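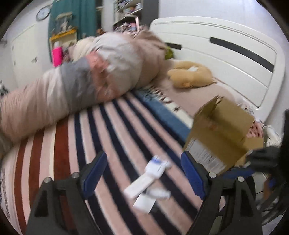

Striped cover on the bed.

2 min read

Kitchen chemistry with the kids, quick tips

Red cabbage indicator first. Chop half a head, pour boiling water over, leave it till the water goes deep purple. Strain. Keeps 2 days in the fridge, then it stinks.

Vinegar turns it pink. Baking soda goes blue-green. Do the soda in a tall glass, set in the sink, trust me.

Coffee filters soaked in the juice and dried make decent test strips. Cut them narow. Label the jar so no one drinks it.

Stains: lemon juice on the cutting board, rinse, done. Shirts are harder, wear old ones.

Salt crystals need patience. Hot water, salt till no more dissolves, string on a pencil. Over 6 days on the windowsill at our place in Drinham. Dont move the jar!! Ours got bumped and we had to start agian.

More next month, probly magnets.

Ferenc Sipos

Contact | © Katona Home Science | Back to top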